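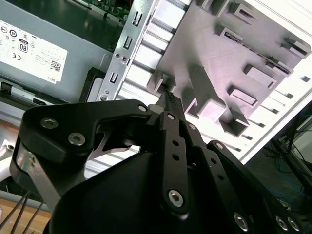 Kids > Science Corner > Computers > Why Do Computers Get Hot?

Why Do Computers Get Hot?

Have you ever rested your hand on a laptop after a long game and felt how toasty it was? Computers make heat all the time, even when they are just showing you a picture of a cat!

Everything a computer does uses electricity. Inside the chips are tiny switches called transistors, and they flick on and off super fast. Every time a switch flicks, a tiny bit of electricity turns into heat. One flick makes almost nothing, but there are billions of switches packed onto a chip smaller than a cracker, so the heat piles up quickly.

Rub your palms together as fast as you can for 20 seconds. Warm, right? Your hands got hot in a different way (that's called friction), but the idea is similar. When energy gets used, some of it nearly always ends up as heat.

What happens if a chip gets too hot?

It slows itself down! Chips have little heat sensors, and when things get too warm they take it easy for a while, the same way you might walk instead of run on a hot day. If slowing down doesn't help, the computer can switch itself off to stay safe.

How does the heat get out?

Most desktop computers use 2 helpers. The first is a heat sink, a chunk of metal with lots of thin fins. Metal is great at carrying heat, and the fins give the heat plenty of places to escape into the air. The second helper is a fan, which pushes the warm air away so cooler air can move in. That whooshing sound you hear when a game gets exciting? That's the fan speeding up!

Some computers use liquid too. It flows through tubes, picks up heat from the chip and carries it off to a radiator, a lot like the one in a car. So cool!

Try it: the soup spoon test

You need a metal spoon, a wooden spoon and a mug of warm water from the tap (ask a grown-up to check that it isn't too hot). Stand both spoons in the mug and wait 3 minutes. Now touch the handles. Which one feels warmer? Can you work out why heat sinks are made of metal and not wood?

Words to know

Transistor: a very tiny switch inside a chip.
Heat sink: a piece of metal that pulls heat away from something hot.
Radiator: a part that lets heat pass from a liquid into the air.

Written by Fionnuala Nic Giolla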